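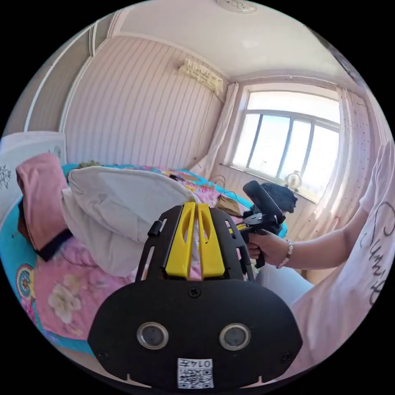

Basia
14 Oct 2022
Okay, who else has given up on bleeding tomatoes outdoors? Mine sat green all September and I finally pulled the lot. 7 plants, one bowl of fruit. I'm going back to cherry types.

Sorus
Don't pull them! Hang the whole plant upside down in the garage. I did that last year and we ate them for weeks.

Basia
Too late, they're on the compost – wish I'd asked first. What do you mean by weeks?

Peng
Two at most in my garage, and they tasted like wet paper. Sorry Sorus. Green tomato chutney is the way to go.

Sorus
Your garage must be freezing lol. Mine stays at 60 or so and they were fine.

mimoza_k
With Peng on the taste. I pick at first blush and leave them on the kitchen counter.

Basia
Peng, got a chutney recipe? I can still rescue a few off the heap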